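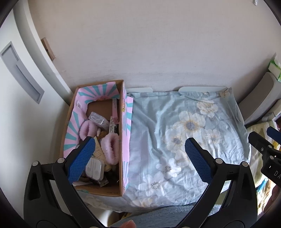
Slippers in the box, next to the flowered cushion.

Bedroom clear-out, 25 May 2021

Ebere Briggs is moving from Wamton to Urkwood in July and has started with the bedroom. The small things go first - slippers, cards, bits and pieces with no fixed home. The pink paper with the teal sunbursts makes the box easy to pick out from the others in the hall.

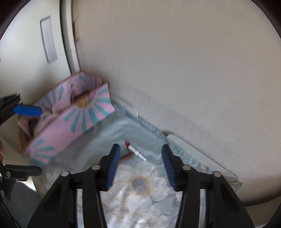
Pens and pencils always end up on the bed at the sorting stage. Ebere goes through them before anything is taped shut and keeps the ones that still write. The white marker with the red cap is the one for labels. Ionuț Ilie is lending his van for the drive, 60 miles each way.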